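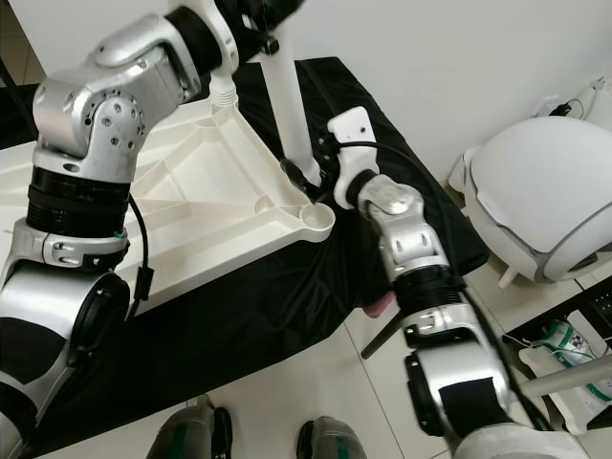
3.2 Route length and stops

Visitors on the Teddale town walk (n = 627) made 12 stops on average. Groups with a guide stayed longer at each stop - mostly at the 1652 gatehouse.

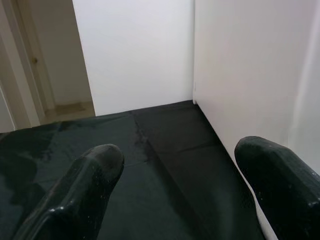

Map reading was scored at the indoor briefing. Maps lay on a plain covering. Dark, smooth coverings return room light as a bright patch, as at the left of Figure 2, so scores from glossy tables were treated separately.

Related items
Guided walks in Arain
Signposting at Brurico

Last updated: 2024-03-19
Contact: Vilém Zeman | Back to top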